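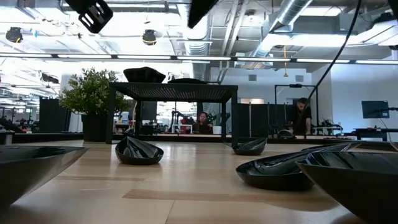 Gurkadport Noodle Bowl, Gloss Black

Code: GNB-570
Sold singly or in a carton of 16
In stock, leaves the Geelong warehouse in two working days

A bowl for soup, for noodles, and for the cereal you eat standing up at nine at night. The Gurkadport is melamine, glossy inside and out, and wide enough at the rim that a spoon can turn around without a three-point manoeuvre. It weighs 283 grams, so a stack of them can be carried by one person with ordinary wrists.

We have sold the Gurkadport to laksa shops, a bowling club and one wedding where the couple had strong views on beige. Black is the only colour. The maker, Brornetti, tried an olive one and we have agreed not to discuss it.

Size and care

Holds 570 ml to a finger below the rim
Top-rack dishwasher safe
Not for the microwave, the oven or the grill
Stacks 13 high before it starts to lean

Gloss shows scratches sooner than matte does. Steel wool will ruin it in an afternoon, and so will the green side of the sponge, only more politely. Use a soft cloth. Turmeric wipes off if you get to it the same night — leave it until morning and you own a bowl with a history.

What buyers say

"Had them since June. One went down the back steps and came up fine. The laksa did not." — Ratih Hutapea

"Good bowl. Fingerprints on everything, but I run a fish and chip shop, so that's on me." — Lachlan Te Moana

"Smaller than I pictured. I had pictured a basin." — Ifor Prosser

Postage and returns

Flat rate within Australia, free on full cartons. New Zealand is quoted at the checkout, and we're sorry in advance. Unused bowls can come back within 16 days in their original packing. Bowls that have met soup are yours.

Chipped on arrival? Email a photo to Leandro in the warehouse and he'll send another without asking for the old one. He has plenty.

Goes with

Gruber flat-bottomed spoon, black
Ultusex non-slip tray, large
Gurkadport dipping dish, sold in fours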